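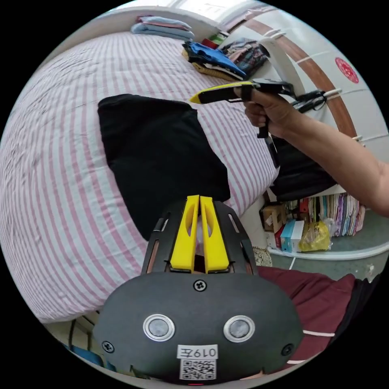
Who Pays for the Free Night

Hotel loyalty programs are usually discussed from two sides. The guest wants to know what a point is worth, and the brand wants to know how many members it has. The third party, the owner of the building, gets less attention, although the owner supplies the room. My view is that the standard way owners are paid for redeemed nights is badly designed, and that it should be changed in the contract instead of being patched by side letters every few years.

The mechanics are simple. When a member stays on a paid rate, the hotel is charged a percentage of the folio, and that money goes into a central fund. When a member stays on points, the fund pays the hotel. The amount depends on how full the hotel is that night. Below a set occupancy the hotel gets a low flat amount, meant to cover cleaning, supplies and breakfast. Above it, the hotel gets something close to its average rate.

The logic is that an empty room costs the owner very little to give away, while a room on a sold-out night displaces a paying guest. As a first approximation this holds. The trouble starts at the line between the two payments.

Take the Larkham, a franchised property I followed while its owner was renegotiating. Its threshold was high enough that the full payment was reached on 11 nights in February and on almost none in the month before. On several nights it missed by 3 rooms or fewer. Each redeemed room on those nights was paid at the flat amount, though the hotel was full by any ordinary use of the word.
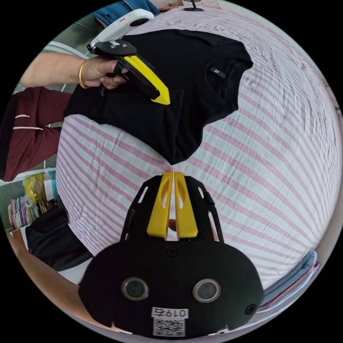

Black gripper with two yellow fingers.

An owner who misses by such a small margin will look for ways to close it. Rooms are taken out of order for painting. Late discount rates are opened on opaque channels to fill the remainder. Torben Petersen, who managed the Larkham during this period, told me he checked the count at 6 p.m. and again before the night audit, and that the second check had no operational purpose other than the reimbursement line. I do not count that as fraud. It is labor spent on a formula, and it produces nothing a guest would notice.

The brands have an answer, and it deserves a fair reading. They say the fund has to balance, and that a smooth payment curve would either cost more or force the assessment up for everyone. Dulari, which runs a mid-size program across three brands, put this argument to its owners' council last year. It proposed raising the assessment if the threshold was lowered, and the council voted to leave both where they were.

I think the council was offered the wrong choice. A sloped payment can be set to cost the fund exactly what the current step costs. The total is the same and only its distribution changes. Hotels that sit just under the line most nights would gain, and hotels that sit just over it would give something back. The second group is usually larger properties in city centers, with more seats on the council, and that explains the vote better than the arithmetic does.

There is also the matter of breakage, the points that are issued and never used. The assessment is collected at the time of the stay, but the fund does not pay until redemption, and some points expire first. In most agreements I have read, the owner has no claim on that difference and no right to see how it was estimated.

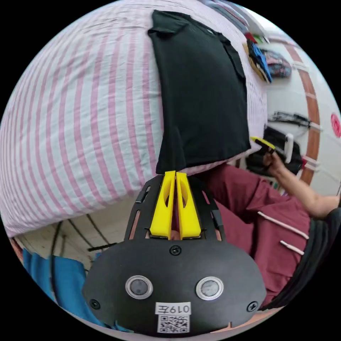

Rafail Karagiannis, an accountant who has worked for owners of Gruton and Engelhardt hotels, argues that disclosure should come before any change to the formula. Without the estimate, he says, an owner cannot tell whether a proposed curve is neutral or not. I agree with him on the order of events, though I would set a deadline. Owners have been asking for the estimate for as long as I have covered this business, and a request without a date attached is easy to keep under review.

The sums are not dramatic. For the Larkham, the sloped version would have been worth $4,000 in that one February, on the owner's own figures. For a small franchisee that pays for a boiler service and part of a carpet. Spread across a portfolio it begins to affect what a buyer will offer for the building, because the reimbursement history is part of what buyers now ask to see.

Some owners have responded by limiting the standard rooms they make available on points. The brands object, and they are right to. A member who finds no rooms for a whole summer stops valuing the points, and the program weakens for everyone in it. But room blocking is a predictable response to a low flat payment. Stricter audits of room inventory will catch part of it and add cost on both sides.

What I would put in the next round of agreements is short: a payment that rises with occupancy across its whole range, an annual statement of the breakage estimate and the method behind it, and out-of-order rooms counted the same way in every property. The last of these could be done now, under existing terms – the definitions section already allows the brand to set it by notice.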